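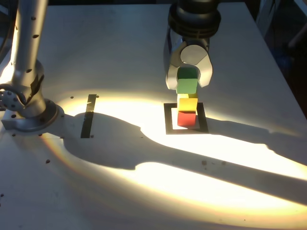
Coloured cubes back on loan at Ibarra Street toy library

The toy library on Ibarra Street has put its coloured building cubes back on the loan shelves, after several months in which members could only use them during opening hours. There are 14 sets to borrow. Each comes in a drawstring bag with a printed card of towers to copy, and can be kept for up to three weeks.

The simplest tower on the card is three cubes high, with red at the bottom, yellow in the middle and green on top. It is the one most children are shown first. The later ones use more cubes and include a bridge, a set of steps and a wall with a gap in it.

Loans of the cubes were stopped in October, when too many bags were coming back short. Yolotzin Cortés, who runs the library, said the old sets had been bought at different times and no longer matched, so a red cube from one bag might be slightly bigger than a red cube from the next.

"You could get a stack up, but it leaned," she said. "Children would think they had done something wrong when it was the cubes. We had parents sanding them down at home, and then of course the paint came off."

The new sets are all from one maker, Lumari, and are the same size throughout. The old cubes have been kept for the floor area, where they are mostly used for roads and fences and an odd size matters less.

Over 71 families are now members of the library, which lent out 548 items in its last full year. Jigsaws were the most borrowed, followed by ride-on toys. Building toys came third even with the cubes off the list for part of that time.

Rangi Baxter, who takes his two daughters most weeks, said he was pleased to see the bags on the shelf again. The younger one is four and likes to sort by colour before she builds anything.

"She lines them all up first – greens, then yellows, then reds – and you are not allowed to touch them," he said. "Then it's one tower, and she wants everyone in the house to come and look at it."

Borrowers are asked to check the bag before they leave and again before they return it. A missing cube can be replaced from a box of spares at the desk, at no charge for the first one. Cubes should be wiped with a damp cloth and left to dry before they go back in the bag. They should not be soaked or put in the dishwasher.

The library suggests building on a hard, level table with plenty of light. Carpet is fine for low walls but makes anything taller difficult. A pale tabletop helps younger children to tell the colours apart.

A building morning for under-sixes will be held at the library in May 2025, led by Elango Pisharody. Places are free for members and there is no need to bring a set. Names can be left at the desk or given by phone during opening hours. Adults are expected to stay, and there will be tea.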